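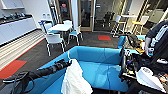 Week 5: How Color Changes the Size of a Room

Notes for Design 211, Color and Interior Space
Instructor: Yi-an Woo

Welcome back! Last time we finished value and saturation, and now we get to my favorite part of the whole course, which is what happens when color leaves the paper and gets into a room with people and furniture in it.

Warm and cool, near and far

Painters have known for a long time that warm colors (red, orange, yellow) tend to come toward you, while cool ones (blue, green, violet) tend to sit back. The same thing happens indoors. A long, narrow hallway feels shorter if the far wall is a warm brick red, and a small bedroom can seem to breathe a little when the walls go pale blue. Try it with two sheets of poster paper before you pick up a brush!

There is a catch, though. Hue is only one part of it. A very bright blue will jump out ahead of a dusty, grayed orange almost every time, so please don't memorize "blue goes back" as a law. Look at how strong the color is and what it sits next to. A bright turquoise sofa is cool by the wheel and still the first thing you notice when you walk in.

Contrast by neighbor

Put the same gray chip on a yellow card and then on a purple one. You would swear they were different grays. This is simultaneous contrast, and it explains most of the angry phone calls a paint store gets. The customer picked a soft neutral under the store lights, took it home to a green carpet, and now the wall looks pink. The paint is fine - the carpet did it.

Dark, dull grounds are especially kind to small bright things. A little orange goes a very long way on charcoal, much further than it does on white, where it has to compete with all that reflected light. 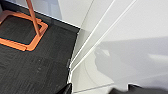 Fig. 2. Bright orange on a matte charcoal-gray ground.

Texture counts too. A matte surface scatters light, so its color stays fairly steady as you move past it. A glossy one picks up reflections from the window and the lamp, and you end up with several colors where you paid for one. Keep this in mind for the Moltum apartment plan, where the kitchen cabinets are high gloss and the living room walls are flat.

How much is enough?

A common starting point is 60-30-10: most of the room in one main color, a smaller share in a second, and a dash of accent. I like it as a place to begin. Then break it and see what happens! The Pludell reading room in your packet has hardly any accent color at all, just one mustard door, and people remember that door for years.

Terms to know
Advancing color
Receding color
Simultaneous contrast
Accent
Ground

For next class

Read the Seok chapter on daylight, and bring your swatch book. Choose one room you use every day and make 2 color studies of it, one in morning light and one after dark with the lamps on. Same colors of paint for both, please. Gouache or colored pencil are both great.

Studies are due March 5, 2018, pinned up before we start.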